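4.2 Resale of boxed figures

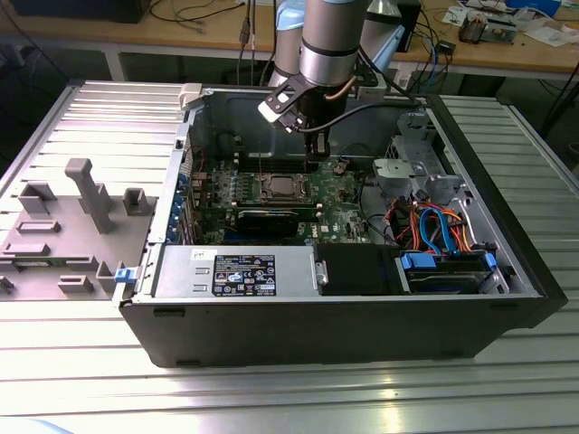 Figure 3. Open desktop computer tower with its side panel removed.

Arne Fuchs objected in writing that the resale price of a vinyl figure says little about how much its owner values it, and asked that opened boxes be treated separately. We have followed this advice. Of the 958 listings gathered from Flolteo in April, 49 concerned figures sold without a box. These were mostly from the Grube comic range, in which each character was limited to 200 pieces. Listings for the Noltik range were left out of the comparison, as only 2 gave a final price.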